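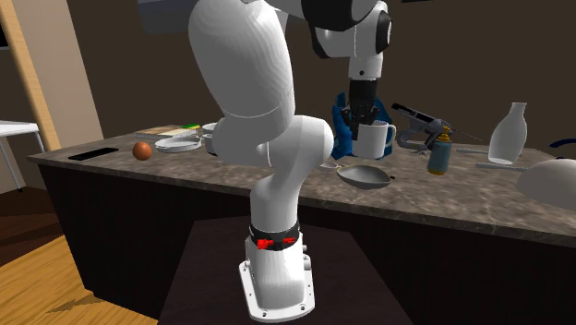
Las pinzas paralelas son, para mí, el punto de partida de cualquier comparativa de manipulación, y eso que llevo media vida defendiendo las ventosas (Consolacion Talavera todavía me lo recuerda). Una pinza paralela tiene dos dedos que se acercan y se alejan sin girar, y con tan poca cosa resuelve una cantidad de agarres que a mí me sigue pareciendo asombrosa. El caso que más me gusta es el de la taza: el brazo baja en vertical y los dedos quedan a ambos lados del borde, con el asa libre a la derecha. En simulación, sobre una encimera llena de trastos, ese agarre por arriba tiene además la ventaja de que no hay que abrirse paso entre la sartén y el bote amarillo, ¡que ya es mucho!

Origen de la comparativa

La prueba que aquí llamo Kolulen nació en Sistgate, cuando Satish Kulkarni y yo discutíamos qué controlador convenía para un brazo de cocina. Él quería control de posición puro y duro; yo prefería impedancia, o sea, dejar que el brazo ceda un poquito al tocar algo. Como no había manera de ponernos de acuerdo, montamos una cocina virtual y lanzamos 200 intentos con cada controlador, siempre con la misma pinza y los mismos objetos.

Resultados

Con impedancia salieron bien 164 agarres, es decir, el 82 por ciento. Con posición nos quedamos bastante por debajo, sobre todo en los objetos bajos, donde un error de altura pequeñísimo basta para que los dedos choquen con la piedra. Arnel Tiongson repitió después la tanda moviendo los objetos al azar y el orden no cambió, aunque las diferencias se estrecharon (cosa que Satish celebró un domingo entero).

También probamos la Mivimum, una pinza de tres dedos. Es estupenda con piezas redondas y un poco torpe con los bordes finos – la taza se le inclinaba una y otra vez. Para los cubiertos volvimos a los dos dedos.

Cámaras

Comparamos una cámara en la muñeca con otra fija, a 30 imágenes por segundo las dos. La de muñeca ve de maravilla hasta que el objeto queda entre los dedos, y entonces poco ayuda. La fija sufre con el propio brazo, que tapa media encimera según cómo doble el codo. Yo me quedo con la combinación de ambas, aunque calibrarlas juntas es un rollo.

Limitaciones

El contacto simulado sigue siendo la parte floja. El rozamiento lo ajustamos a mano, y un valor demasiado generoso hace que todo parezca fácil. Rosalba Messina prepara la repetición con un brazo físico y hasta entonces yo no trasladaría los porcentajes a una cocina de verdad.

Tiempo de lectura: 2 minutos

Artículos relacionados
Ventosas y superficies porosas
Control de impedancia para impacientes
Calibración mano-ojo: el método Panganiban
Pinzas de tres dedos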